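The bottle bank at the edge of town

Mornden has had a glassworks for longer than it has had a railway station, and it has outlived the station too. The line closed, the platform was grassed over, and the furnace kept going. On a still morning the smell of it reaches the primary school, a dry smell a bit like a hot iron.

The works used to make everything: jam jars, medicine bottles, ink wells, the thick squares set into pavements to let light into cellars. Now it makes bottles, mostly green ones, and most of what goes into them has been a bottle before.

Ifor Bowen started there at sixteen, sweeping. He is now in charge of what the works calls the batch house, where sand, soda ash, limestone and broken glass are weighed and mixed before they go to the furnace. The broken glass is called cullet, and Bowen talks about it the way a baker talks about flour.

"You can have good sand and bad sand, but sand is sand," he says. "Cullet comes in from people's kitchens. It's got lids in it. It's got a teacup in it. You never know what you're getting until it's on the belt."

The teacup matters more than the lid. Metal can be pulled out with magnets, or with a current if it is aluminium. Pottery does not melt at the heat the furnace runs at, and a chip of it the size of a lentil will come through in the wall of a new bottle as a hard white stone. A bottle with a stone in it may crack when it is filled. Oven dishes are nearly as bad, as they look like ordinary glass but melt at a higher heat, and they are far harder to spot on a moving belt.

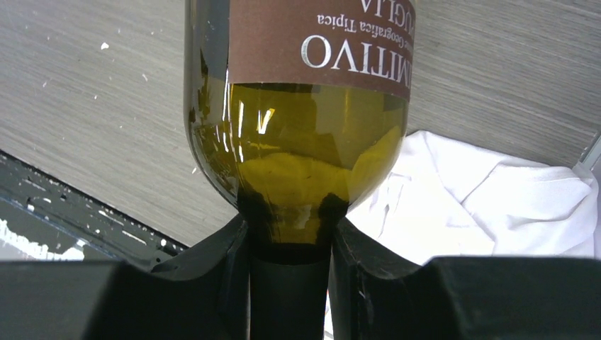

Green is the forgiving colour. Clear glass has to be made from clear cullet, and a very small share of green will tint the whole melt. Brown will put up with a little more. Green takes in almost anything, which is why so much mixed household glass ends up in it, and why the trade has so many names for shades that shoppers would lump together. An olive-green wine bottle can look like several colours at once, with a muddy yellow across the middle of the shoulder and something close to black at the outer edges and towards the neck. The colour comes from iron and chromium in the mix. At Mornden they check it with an instrument, but Bowen still takes a piece to the window.

Forty miles away, on the coast at Skelness, Joyce Makokha buys wine for two shops and a small restaurant trade. She would like to use less glass altogether. Three years ago she began asking her customers to bring their empties back so that they could be washed and filled again, a thing her grandmother's generation did with milk and beer without giving it any thought.

The first batch she sent off for washing came to 1,804 bottles. Of those, 362 were turned away: chipped lips, odd shapes, labels stuck down with a glue that hot water and caustic would not shift.

"The glue was the shock," Makokha says. "I had been worried about breakages. It was the labels that cost me."

She now asks her growers to use a paper label with a glue that lets go in the wash, and seven of them have agreed. The others send wine to a dozen countries and do not want to change their labels for one shop in Skelness. She does not blame them.

The washing is done by Ebenezer Lamptey, who runs a plant called Kyei in a former dairy outside the town. The name was his mother's. He bought the machine second-hand from a brewery that was closing and spent a winter getting it to run. It can wash 3,000 bottles an hour, and on most days it stands idle by ten in the morning.

"I haven't got a washing problem," Lamptey says. "I've got a lorry problem."

Empty bottles take up as much room as full ones and are worth a good deal less. Each journey has to be paid for out of the gap between the price of a new bottle and the price of a clean one, and that gap is small. It widens when gas is dear, as the furnace at Mornden burns a great deal of it, and it narrows again when gas is cheap. Lamptey checks the gas price before he checks the weather.

Shape is the other difficulty. A washing plant works best with one bottle, or two. Wine drinkers have been taught to expect a heavy bottle with a deep dent in the base for anything costly, and a lighter one for everyday drinking. Makokha has moved her own house wines into a single plain bottle of middling weight. Around one customer in five brings it back.

Stasau, a firm that lends crates to growers and shops, thinks that figure could be doubled with a deposit. Mohammed-Awal Mensah, who handles its trade with small shops, suggests charging enough that people notice it on the receipt. Makokha is not so sure. Her customers are already paying more than they would in a supermarket, and she would have to find somewhere to store the returns. The back room at her larger shop is full to the door by the end of January.

At Mornden they take a calm view of all this. Adaeze Idahosa, who manages the furnace side, points out that a refilled bottle wears out in the end. It gets scuffed where it rubs against its neighbours, a white ring forms at the shoulder and another at the heel, and after enough trips it is too weak or too shabby to use. Then it comes back to her as cullet.

She is more concerned with the furnace itself. It was last rebuilt twelve years ago, and the brick lining is wearing thin along one side. It cannot be turned off and on. When it goes out, it will be for several months, and what is built in its place will have to run for at least as long. The choice is between gas again, electricity, or some mixture of the two, and it has to be made by February.

Bowen will have retired by the time the new one is lit. He has asked if he can come in and see the first glass off it, and has been told to bring his own boots.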